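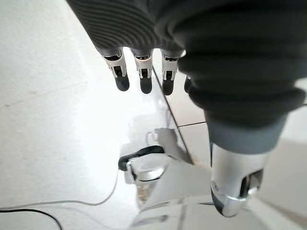

Fig. 1. The hand above the floor tiles, with a white object and two cables below.

Our project asked whether a machine can take over the small jobs at home yet, and we have to admit we began it full of hope! We picked two chores, tidying things off the floor and putting plates in a rack, and gave each one 25 tries on the Curkum software (the older Zorkier version kept stalling, which cost us most of March). Pale things on pale tiles were the hardest by a long way. Plates went better, with only 9 failures, although a full load took 35 minutes and we did grow rather fond of waiting.
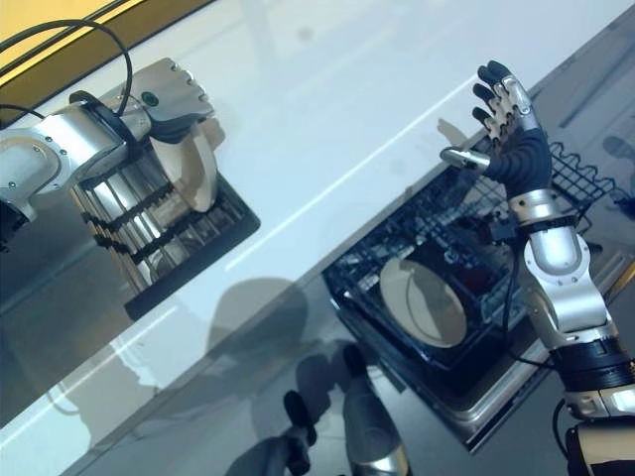

Dobson felt we were being too kind, and told us that a kitchen helper which needs two students standing by hasn't saved anyone any work. We took the point, and next term we'd like to repeat the plate tries with only one of us in the room.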